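Household Advice > Kitchen > Cleaning and Storage

Search this site Enter keyword Go

Keeping Leafy Vegetables Fresh and the Crisper Drawer Clean

The Lamont Home Advice Service recommends that the crisper drawer be emptied and washed every 2 weeks. Remove the drawer, wash it in warm water with a little dish soap, and dry it fully before returning it to the refrigerator. Any produce that has softened or developed an odor should be discarded at the same time.

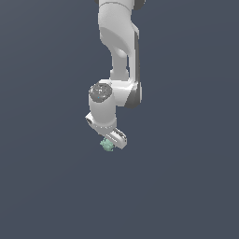

White arm on a slate blue-gray background.

Leafy vegetables should be stored unwashed. Trim any damaged outer leaves, wrap the head in a dry paper towel, and place it in a bag left slightly open. Replace the towel when it feels damp. Apples and ripe pears should be kept in a separate drawer, as they cause greens to yellow early.

Drawers with a humidity slide should be set to high for greens and to low for fruit - the markings differ between models, and the manual should be consulted if they are unclear.

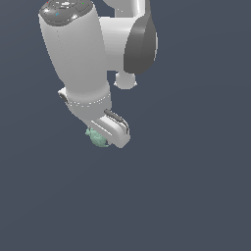

Can limp celery be used?
Limp celery is suitable for soup or stock, provided it has no slime or unpleasant smell. Standing the stalks in cold water in the refrigerator often restores some crispness.

Root vegetables keep longer with their tops removed. Cut the greens from beets and carrots, leaving a short stem, and store the two parts separately.
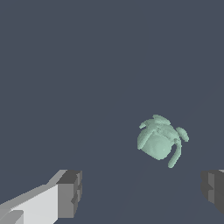
Washing should be left until shortly before the meal. Fill a large bowl with cold water, separate the leaves, and move them gently by hand so that grit falls to the bottom. Where leaves fan outward and overlap, as the pale green lobes do here, soil tends to collect in the creases, and each one should be opened under the water. Lift the leaves out before emptying the bowl, and repeat with fresh water until no grit remains.

Comments

Undden: We rinse leeks 3 times and still find sand. Is it better to slice them first?

Prita: Slice them lengthwise, Undden. It made a great difference in our kitchen.

Indivness: The paper towel method kept our romaine in good order for almost 2 weeks. Thank you for the clear instructions.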